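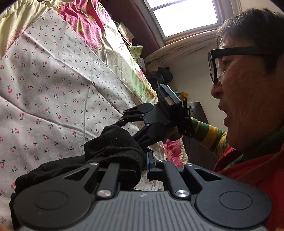 Marguerite Oyelaran-Fitch
Contributing writer, Home & Habit

Life > At Home > Wardrobe

THE SLOW WARDROBE

It starts with one sock. You pull it out of the clean pile, you look for its partner, and before long you're on the bedroom floor with every knitted thing you own spread around you, wondering how a person ends up with so much black.

I love this job. I know that puts me in a minority, but give me a wet afternoon, a full basket and the radio going and I'm as happy as I'll ever be. Sorting socks, sleeves, leg warmers and all the other small fuzzy tubes of winter is handling work. You learn things with your fingers that you'd never pick up by looking, like which heel is about to go, or which cuff has lost its stretch and will be around your ankle by lunch.

Black is the hard part. Anyone can match a stripe. A green and yellow stripe will find its own mate from across the room! But black comes in dozens of colours once you get it under a decent light. There's a brownish black, a navy black that fooled me for a whole winter, and the greyish black of something that has been through the wash too many times. I do mine at the window, glasses on, nose practically in the wool.

The other trick is to put your hand right inside. Push your fingers down to the toe, spread them, and turn the whole thing slowly. Thin patches show up at once against your skin, and you can feel the little knots of lint that make a fuzzy sock so uncomfortable by the end of the day. If it's a brushed or fleecy knit, stroke it one way and then the other. Good pile springs back. Tired pile lies down and stays there, and that pair goes in the gardening drawer.

I was taught this at a mending night at Gallmont, the yarn shop near my old flat, where the back table held 30 of us at a squeeze and the kettle never got a rest. I'd gone along to learn darning. What I came home with was a whole new respect for the drawer I'd been cramming shut for years. The following weekend I tipped everything out and found 368 single items, counting the odd ones, and I'm still a bit proud of that number.

Darning itself is easier than its reputation. Choose a yarn a little thinner than the original, start well outside the hole where the fabric is still sound, and weave loosely. Pull too tight and you'll get a pucker that you feel with every step. For fuzzy knits I use Vuvodia, a soft mohair blend, and tease the surface up with an old toothbrush afterwards so the patch blends in. On plain socks I go the other way and darn in mustard or bright green, and people do comment, usually when I've taken my boots off at their front door.

As for storage, I've tried the dividers and the honeycomb inserts, and I've gone back to folding each pair once over and standing them in a shoebox. Balling them up stretches one cuff out of shape. My winter woollens have a box to themselves, with a cedar block, and it comes down from the top shelf in October.

The odd socks get a bag on the back of the door. Give them a season in there. Last year three of mine were reunited when I moved the dryer.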